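Michalík Technical Institute
Fits and Clearances, Unit 2: Shaped Openings
Instructor: Blažena Oravec

2.1 Materials

The red foam board is the reference part for this unit. Its openings are arranged in a three-by-three grid and include a star, a round hole, an oval and several slots. The green two-legged piece is joined by a crossbar partway down the legs. Students should note that two legs must be aligned together, whereas a single round peg may be turned freely.

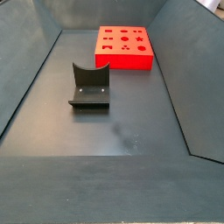
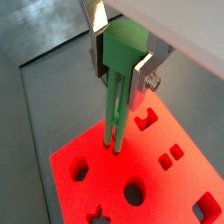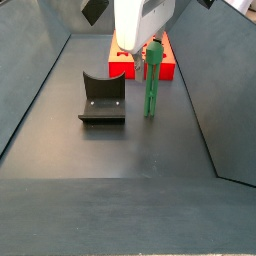

2.2 Written Work

Sketch the top face of the board and label each opening by shape. Identify the openings that allow a part to enter in only one orientation. State the clearance you would specify for a two-legged part and explain your choice in no more than 58 words.

2.3 Submission

Work is to be handed to Dalibor Holub in Room 14. Late work is accepted only with written permission from the instructor.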